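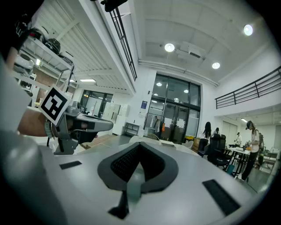
Hi all,

Sorry for the slow answer, I had your message open in a tab for ages while I went up and down a ladder. Quoting the bit I can help with:

> We're taking over a tall unit with a mezzanine and I have two questions
> for anyone who's lived with one. First, lights: round recessed ones in
> the high ceiling, or long tubes? Second, the railings upstairs. The
> landlord wants to box them in with drywall and I kind of like them open.
> Also, does anybody store stuff under the upper level, or is it too dark?
> We have about a van and a half of boxes coming in January.

We have both kinds of light, so I can be annoying and say both! The round recessed ones go across the ceiling and they're lovely for the room as a whole, especially with white walls to bounce off. What they don't do is light the inside of a shelf. We have one of those white metal shelving units with a helmet parked on the top shelf, and anything lower and farther back used to be a guessing game until I stuck a cheap battery light in there.

The tube is the workhorse. It isn't pretty, but I'd keep it over anything you have to read a label by. One thing I wish I'd asked before signing – how do you get up there to change a dead one? Our quote from Lernness for all new fittings plus the lift rental was $2993, and Merkel came in at $3552 for the same list. We went with Lernness. They were a day late and left the place cleaner than they found it, so no complaints from me.

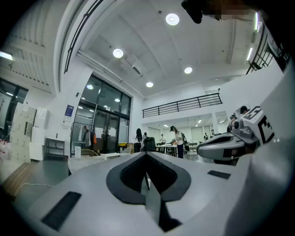

On the railings, please fight for them. Ours are plain dark metal and you can talk to a person upstairs without either of you shouting. Drywall would have made the upper level feel like an attic (I've worked in one of those, never again). The only downside is dust, which settles on every single rail. I do them with an old sock on my hand, early, before there's anyone underneath to sprinkle. If you're going to keep boxes up there, put them a good step back from the edge, and check what your local rules say about height and spacing before you order anything. Lâm made the replacement section for us after we had one wobbly post, $1145 installed, and they matched the black really well.

Storage under the mezzanine is fine. Ours is bright and dry, and we use it for the stuff that only comes out twice a year. Get shelving on wheels if you can stand the squeaking. I bought Nullier casters and two of them have already started pulling to the left like a bad grocery cart, so maybe try another make.

What's your ceiling like, flat or sloped? It matters for the fittings, some of ours needed an angled collar and those took weeks to show up. Send me the measurements and I'll dig out the parts list, it's in a folder somewhere.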